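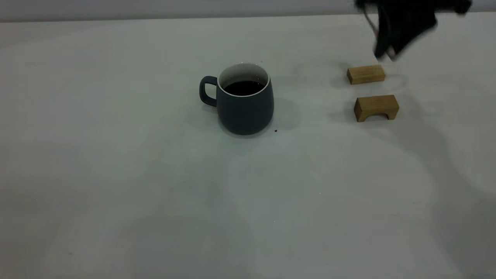 Figure 1. Mug and two wooden blocks on the white work surface.

Rest and Reach: Everyday Objects on a Shared Table
Project report, Product and Interior Studies
Submitted by Ambros Fankhauser

1. Introduction

This report presents the results of a term project on the use of small objects at a shared work table. The project began in October and was carried out in the department's Rondden studio. Its purpose was to examine how a drinking vessel and a set of simple wooden pieces may occupy the same surface without one hindering the use of the other. The working title of the set is Follar.

2. Background

Students at the studio tables commonly drink while they work. Earlier coursework had recorded complaints about spilt drinks and about the space taken up by trays and coasters. The project brief, issued under the heading Netix, asked for a response using existing shapes and no fixings.

3. Objects

The mug has a rounded body which widens towards the bottom, and a looped handle. The exterior is a matt dark blue-grey and the rim and inner wall are pale. The contrast was considered useful, as the level of a dark drink can be read against the inner wall from a seated position.

The wooden pieces are of light-coloured wood. One is a plain rectangular bar. The other is a bridge with a flat top, two short legs and a semicircular opening between them. The bridge was included because a pencil or cable can be passed beneath it. Figure 1 shows the bar placed behind the bridge, with a clear space between the pieces and the mug.

4. Method

The table top was left white so that marks could be found and recorded at the end of each sitting. Participants were given the mug and the wooden pieces and were asked to carry on with their normal drawing work. No positions were prescribed. Sittings were held in the morning and again after lunch. The cost of materials was recorded as 810 in the project account, against an allowance of 2095.

5. Findings

Most participants moved the mug first and arranged the wood afterwards. Those who drew with the right hand tended to place the mug on the left with the handle facing outwards, as in Figure 1. The bar was often used as a paperweight. The bridge was used less than expected, and several participants stated that they had taken it for a toy.

Small marks were the most frequent fault. A tiny dark speck near the base of the mug, such as the one in Figure 1, was easily missed during work but stood out once the papers had been cleared. It was not always possible to say whether a speck was a drip or came from another source, and the two were therefore entered together.

6. Further work

The second stage, named Marti, will repeat the sittings on a darker table top. A wider bridge will be made so that a sketchbook can stand against it. The log sheet will also be revised, as the column for handle direction was left blank by a number of participants.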